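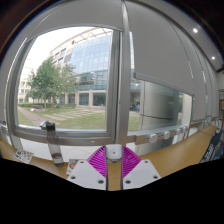 Has the reminder-letter scheme cut the number of missed hearing checks in Ukent?

We can't say yet, and I would be wary of anyone who says we can.

Progress report to the Bauerfeind fund
Prepared by Detlef Lammers, July 6, 2014

Search reports Enter keyword Go

The grant pays for letters to people over 60 who have been offered a free hearing check and haven't booked one. Mailing began in April. By the end of the period covered here we had sent 2188 letters, and 473 people had called or written back to make an appointment. Those are the two figures I trust.

The Purketti summary you received last month reads the replies as a success. I have trouble with that. The clinic moved its phone line to longer hours in the same weeks the letters went out, and people who had given up on getting through may simply have gotten through. The booking form doesn't ask why a person is calling. I asked for that question to be added before we started and was told it would slow down the front desk. It has now been added, too late for this report.

There is also the matter of addresses. We had 138 letters returned as undeliverable, all from the older half of the list. That list came to us as "cleaned." I would like to know what was done to it, and I have asked twice.
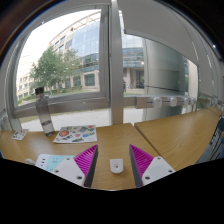

Desk by the window, looking out toward the office building.

Spending is on plan except for printing. Flukis quoted one price for the single-page letter and billed another when the large-type version ran to two pages. The difference is $3689. They say the quote covered one sheet, and having reread it I think they are right, although the sales contact knew about the large type from the start. I don't propose to argue it further. The money can come out of the line for the second mailing, which will then be smaller.

On that second mailing — the plan says we send the same letter again to everyone who didn't answer. I don't see the sense in it. If we do it that way we will learn that some people answer a second letter, and we knew that already. I would sooner hold back half of the names and compare the two groups after eight weeks. It costs less, and it might tell us something.

The staff training day went ahead. People liked the lunch. The feedback forms were filled out in the last five minutes and I wouldn't read much into the scores.

Needed from you before the next payment: a decision on splitting the second mailing, and approval to move the printing money. Attendance figures will follow once the clinic releases them. So far I only have bookings, and a booking is a long way from a person in the chair.

Contact the project office | Copyright 2014 Ukent Hearing Project | Back to top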